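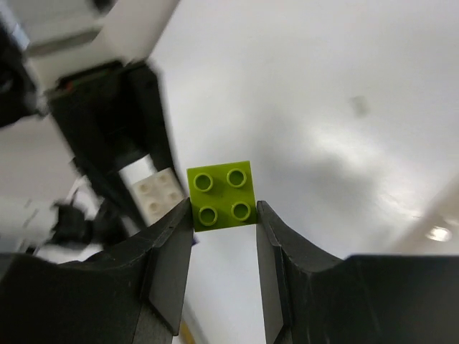 Review: Galang building bricks, box of 200

Print this page | E-mail this to a friend

Written by Angelica Espiritu, 26/08/2021

I bought the Galang box for my two nephews, and I will say at once that I have also built with it myself on many evenings. It is the mixed box with 200 pieces in several sizes. I took it from the toy shop Lavley in Zernthorpe, where it stood on the lowest shelf next to the Borholm sets.

My favourite piece is the small square one with four studs, especially in lime green. The colour is the same on all sides and a bit more yellow than I expected from the box. The corners are sharp and the edges are clean. On this brick the studs are open in the middle, like short tubes, so they are different from the closed studs I had as a child. My older nephew likes to put thin sticks in them and make fences – I did not think of this use.

How well do they hold? The small bricks hold very well on each other, almost too well for a child of four. Two flat plates pressed together are hard for me also, and there is no separator in the box. The long bricks are weaker. A tower of only long ones became loose when we carried it to another room.

I made a comparison with Borholm, because my neighbour Danilo Rivera has their box of 100. The Borholm bricks go on the Galang bricks, but they sit a little tight at the first time. His box has wheels and two doors, mine has only bricks and plates. If your child wants to build cars, this is important to know.

The storage is the bad point. The carton is thin and the lid was torn after 2 weeks. I now keep everything in an old biscuit tin. The instruction sheet shows a house and a duck, and the duck needs more yellow pieces than we found in our box.

For small hands I would choose it again, and I plan to buy the extra bag of 75 in October if the shop still has it. Please keep the smallest pieces away from babies.

Print this page | E-mail this to a friend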